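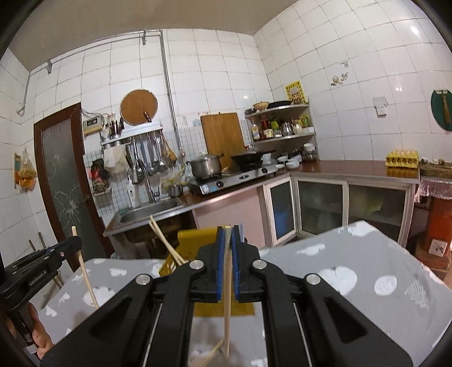

Hello, and welcome to Nameck! I'm Bimla Jaiswal, and I run a small cookery school from a kitchen in Prukthorpe with my old friend Omprakash Awasthi. We teach ordinary home cooking to ordinary home cooks, six to a class, and yes, everybody washes up (me included, I'm usually on pans).

I started out teaching my neighbours to make a decent dal, and then one of them asked about noodles, and well, that was the end of my free evenings! Omprakash joined me two years later. He'd been cooking in a canteen over in Vodton and he's far tidier than I am. Everything goes back where it came from when he's about: ladles and spatulas up on the rack, chopping board on the wall, sauces on the corner shelf. I used to grumble. Now I can find the soy sauce.

We cook on gas and we like simple kit. A wok, a good pot, a sharp knife and plenty of chopsticks will get you through most of what we do. If you've never used chopsticks for cooking, you'll have a go in your first lesson – they're brilliant for turning things in a hot pan and for fishing out one noodle to see if it's done.

Classes run all year apart from July, when I go to my sister's and Omprakash goes fishing. Beginners are very welcome, and so are fussy eaters. Bring an apron and a tub for leftovers, and tell us about any allergies when you book.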